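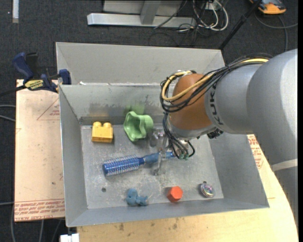 Toy lending shelf - how do you sort the building blocks?
Posted in: Small Libraries and Clubs

siltard53
Hello all. I help with the toy lending shelf in our neighborhood library, and I have a question about building blocks. At present we lend them in mixed bags, all sizes together. Parents return the bags with pieces missing and I cannot tell which ones. Should I sort by color, by size, or leave it mixed? We lend for 3 weeks.

Porkix
By size. Color looks nice on the shelf but children do not build that way. My two always ask for "the long one", never for "the red one".

Zubaida Marwat
I must disagree with Porkix a little. For children under four, color is the first thing they can sort by themselves, so they also help with the cleaning up. We changed to color bags in January and the evening work became shorter. For older children I agree that size is better.

siltard53
Thank you both. Most of our borrowers are between 4 and 6 years old, so I am exactly in the middle of your two answers.

achari_k
Weigh the bags! Write the weight on the label when it goes out, and weigh again when it is back. Kitchen scale is enough. Then it does not matter how you sort.

Porkix
A kitchen scale will not notice one small piece, and it will notice a biscuit.

achari_k
One small piece is not a tragedy. I want to know when half of the bag stayed under somebody's sofa.

Saqib Kazmi
Please do not mix brands also. We had Trokari blocks together with an older set and they hold badly, the towers fall and the children get angry. I separated them on one long evening with tea.

siltard53
This I did not think of. I believe we have at least two brands. How did you tell them apart when there is no name on the piece?

Saqib Kazmi
I pressed each one on a piece I was sure about. Slow, but it works.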